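Wollov parallel gripper, second look

By Inmaculada Olmedo

We use cookies to remember your preferences. Accept all | Manage

The Wollov costs $1495 with fingertips and a 20-pin harness. I compared it with the older Prutley on toy fruit, using the same Tralia controller and default force limits for both. 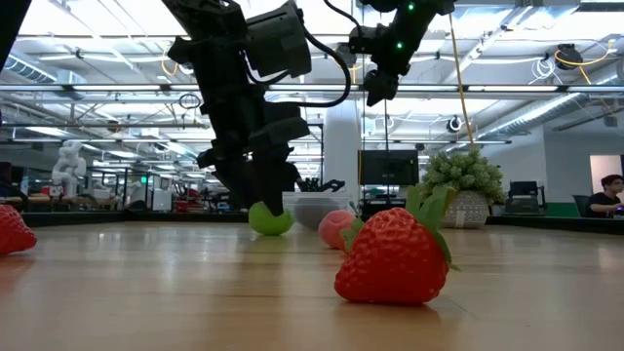
Mounting took nine screws and one adapter plate. The Wollov closes faster, but its force readout drifts after a long session – around 708 cycles in my log – and has to be zeroed by hand. The Prutley held its zero throughout.

Round fruit favored the Wollov. On the star fruit it often caught a single lobe and let the piece rotate. 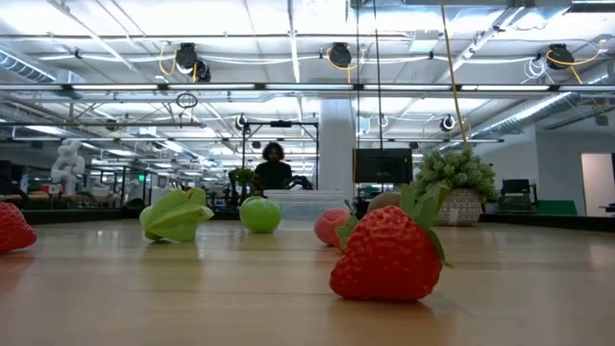 Softer pads from Aguirre reduced the rotation and cost some closing speed. The manual gives no torque figure for the pad screws. I would buy the Wollov for short runs and keep the Prutley for overnight work.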